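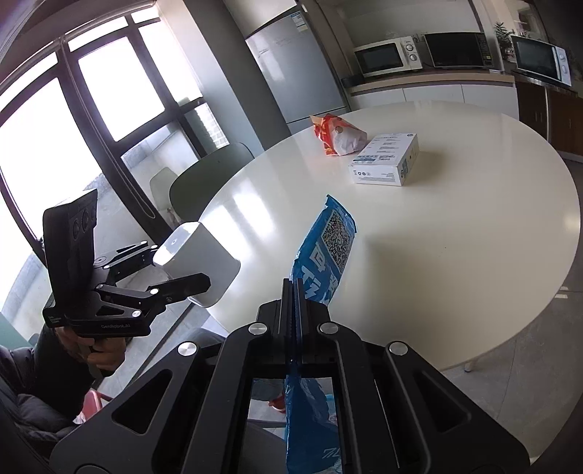 Break room, 4th floor, window side. Round table, fridge and the three microwaves.

Subject: Re: [zerum-house] Break room – microwaves, table, shared shelf

Hi all,

Answers to the questions from this morning, then the things I still need from you.

> We move up to the fourth floor in October and will be sharing the
> break room with you. Three questions:
>
> 1. Is there enough microwave capacity for both teams at noon? At
> Görtz we had one for everybody and the line went out the door.
> 2. Can we leave snacks and boxes on the round table, or is it
> cleared every evening?
> 3. Who do we ask about space in the fridge?
>
> We would also like to bring our own kettle if there is an outlet.

1. There are three microwaves, all on the kitchen side of the room. The black one and one of the white ones are on the counter. The other white one is on its own surface farther right, past the plant. The white one with the round dials has no presets, so you set the time by hand. The black one is rated at 1000 watts and is the faster of the two on the counter. If a package says six minutes, start with less and check. Please do not run all three at once. The two on the counter share a circuit and we have tripped it before when the third was going and somebody switched on the dishwasher. Two at a time has been fine.

2. The table gets wiped every evening at 6. Anything open is thrown out. Closed bags and boxes are moved to the shelf by the door and stay there until the end of the week. If you order from Zidero, have the box brought to the front desk and not up here. Cartons with only a barcode label on them tend to sit on the table for days while everybody assumes they belong to someone else. Write your team name on the box with a marker.

3. You do not need to ask. The top two shelves of the fridge are ours, the next two will be yours, and the door is shared. Names on containers, please. The freezer part is full at the moment – I will clear our half before you move in.

Kettle: yes, but only in the outlet at the left end of the counter. The others are taken.

A few more things that came up:

The chairs do not match and they do not need to. The red, the green and the clear ones all belong to the room, so please do not take them to your desks. We lost two that way over the spring.

The balcony door can be open during lunch. Close it when you leave, the last one out has forgotten it over 10 times this year and the alarm company charges us 90 for each visit.

The plant is watered by us. Please do not water it as well.

Still open from your side:

– how many people will be eating in on a normal day
– whether you want a separate bin for bottles
– what size the kettle is

A short reply to the list is enough. I will put the answers on the sheet on the cabinet door next to the old one.

Regards,
House desk, Zerum building

_______________________________________________
zerum-house mailing list
To leave the list, send an empty message with "unsubscribe" in the subject line.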